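Children's Product Evaluation
Handout 6: Testing Activity Kits and Small Toys at Home
Instructor: Halima Kombo
Issued 2024-12-05

Purpose of this handout

Students will prepare one written review of a children's activity kit for the final assignment. The notes below cover the test session, the record sheet and the disclosure statement. They replace the shorter version posted at the start of the term.

1. Selecting a product

Choose a kit or toy from the course shelf or purchase one yourself. The shelf currently holds the Gavine bead set, the Arkau paper theater and the Litine clay kit. Products with batteries, magnets or heating elements are not accepted for this assignment. Read the age grade on the package before you make arrangements with a family. A child below the stated age may not take part, even where a parent has no objection.

2. Before the session

Obtain the signed consent form from a parent or guardian. Open the product yourself and compare the contents with the list on the package. Missing or damaged parts are to be entered on the record sheet before the child sees the kit. Remove staples, twist ties and loose film. Read the instructions from start to finish and mark any step that assumes adult help.

3. Packaging and storage

A review should say how the product is kept between uses. Parents ask about this more often than students expect, and most published reviews pass over it. Record whether the original package can be closed again and whether a child of the stated age can put the parts away alone. Clear bags let the owner find a toy without emptying everything out, but any bag given to a young child must be judged as an item in its own right. Note its size, its closure and any warning printed on it. 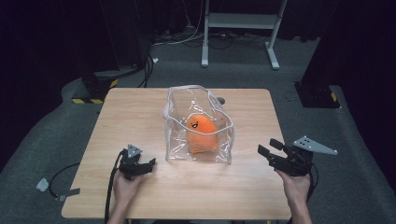
4. Running the session

Allow the child to begin without a demonstration. Write down the first point at which help is requested and the words used to ask for it. Do not praise the product or suggest that it is fun. A session ends when the child loses interest, and the time is recorded at that point. Hold 2 sessions on separate days. Opinions formed in the first are often revised in the second, particularly with craft kits that are partly used up.

5. Scoring

Scores are given out of 100 on the Egan sheet. Play value and clarity of instructions carry the greatest weight. Price is reported but not scored. If the child and the parent disagree, report both views and do not average them.

6. Writing the review

Open with a summary of no more than 200 words, stating the age of the child and the conditions of use. Refer to the child by age only. Claims made on the package must be placed in quotation marks. State plainly whether the product was bought, borrowed or supplied free of charge, and place this statement ahead of the summary.

Submission

Reviews, record sheets and consent forms are due at the last class meeting in December. Work submitted without a consent form will be returned unread.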